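**May, cell 2, tote handle pick: wrist fault**

Run 803 stopped on a wrist overtorque while going for the front handle of the black tote. Arm held position, brakes on.
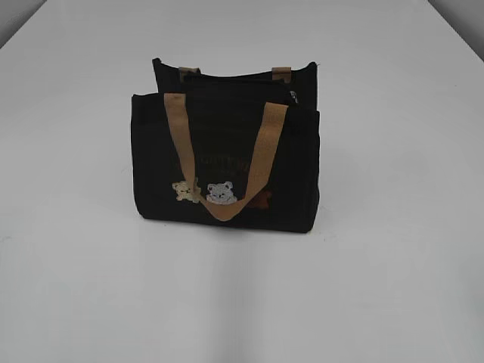
Log shows the planner chose a grasp point at the lowest part of the strap loop, where the tan webbing lies against the front panel. Depth there is poor. Fingers closed on strap and panel together, then the lift move started at full speed. Wrist torque passed the limit before the slip check had a chance to run.

The Traralar controller did trip, but late. The filter window was still set to 20 samples from the Nillia trials. Reset to 2. Limit itself unchanged.

Second problem, worse than the first: after the trip, the clear-fault button on the pendant also re-enabled motion. It should need a separate enable. Gisela Janssen had a hand near the fingers at the time. No contact, no injury. Written up as a near miss and sent to Schwerdtfeger with the log.

Checked afterward:
- finger pads: left one scuffed, replaced
- wrist zero: drifted, redone
- e-stop: good on both stations

Black fabric gives almost no depth return, so the planner is working from the strap and little else. Will try grasp points on the upper arms of the strap, near the attachments, with the lift at reduced speed for the first part of the move.

Grip cycle counter at 3,000, pad change logged against that. Retham cell has the same pendant firmware and stays locked out until Schwerdtfeger answers.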